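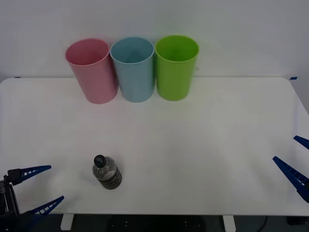 3. Preparar a mesa e os copos

Antes de passar às brincadeiras propriamente ditas, vale a pena gastar uns minutos a pôr a mesa como deve ser. Sabemos que as crianças já estão à espera e que apetece começar logo, mas uma mesa bem arrumada poupa muitas interrupções, e quem prepara com calma costuma também divertir-se mais (falamos por experiência própria!).

Para esta parte do conjunto Plesitz vai precisar dos três copos de plástico — o cor-de-rosa, o azul-claro e o verde-lima —, de uma garrafa de água pequena com tampa de rosca e de uma mesa lisa, de preferência branca ou de cor clara. Os copos são todos do mesmo tamanho, e assim a criança só tem a cor para os distinguir.

3.1 A mesa

1. Encoste a mesa à parede. Uma parede clara e sem quadros é o ideal, porque os olhos dos mais pequenos fogem depressa para tudo o que tenha bonecos.

2. Passe um pano húmido pelo tampo e seque-o bem.

3. Se costuma arrumar a mesa depois de cada sessão, cole um pedacinho de fita azul em cada canto de trás, mesmo onde o tampo toca na parede. Da próxima vez vê logo se a mesa ficou no sítio do costume.

Nota: use fita de papel, daquelas dos pintores. A fita-cola vulgar deixa resíduos e, em paredes pintadas há pouco tempo, pode levar a tinta atrás.

3.2 Os copos

4. Lave os copos com água morna e um pouco de detergente da loiça antes da primeira utilização. Deixe-os escorrer de boca para baixo.

5. Ponha os copos em fila ao fundo da mesa, com a boca para cima, por esta ordem, da esquerda para a direita: cor-de-rosa, azul-claro, verde-lima. Todas as fichas do capítulo 4 partem desta ordem, por isso pedimos que a respeite pelo menos nas primeiras semanas.

6. Junte-os até quase se tocarem. Não faz mal nenhum se encostarem uns aos outros, desde que fiquem todos bem assentes no tampo.

7. Deixe livre o resto da mesa à direita da fila. É para lá que a criança vai levar os copos quando lhe pedir «traz o azul» ou «põe o verde sozinho», e convém que tenha espaço para se enganar à vontade.

Cuidado: não encaixe os copos uns nos outros enquanto estiverem molhados. Ficam presos com facilidade, e puxá-los à força pode rachar o rebordo.

3.3 A garrafa

8. Coloque a garrafa à frente, do lado esquerdo, bem afastada dos copos. Se a criança for canhota, pode passá-la para a direita, desde que não a ponha no caminho entre a fila e o espaço livre.

9. Confirme que a tampa está bem apertada. A garrafa só se abre na ficha «Um golinho para cada cor», e mesmo aí é o adulto quem desenrosca.

Cuidado: a tampa da garrafa é uma peça pequena. Guarde-a no bolso enquanto a garrafa estiver aberta e nunca a deixe em cima da mesa com crianças de menos de três anos por perto.

Nota: a Imani Nyamweya, que experimentou estas fichas com a sua turma em maio, sugere encher cada copo só até um terço. Seguimos o conselho dela nesta edição, e as toalhas agradecem.

3.4 Antes de chamar a criança

10. Sente-se do lado onde a criança se vai sentar e baixe-se até à altura dos olhos dela. Se algum copo lhe parecer escondido atrás da garrafa, afaste a garrafa um pouco mais para a esquerda.

11. Tenha um pano à mão, fora da mesa. Ao colo serve perfeitamente.

12. Abra o manual na ficha 14, «Onde mora o cor-de-rosa?», e leia-a uma vez em silêncio — são poucas linhas. Depois pode chamar a criança e seguir para o capítulo 4.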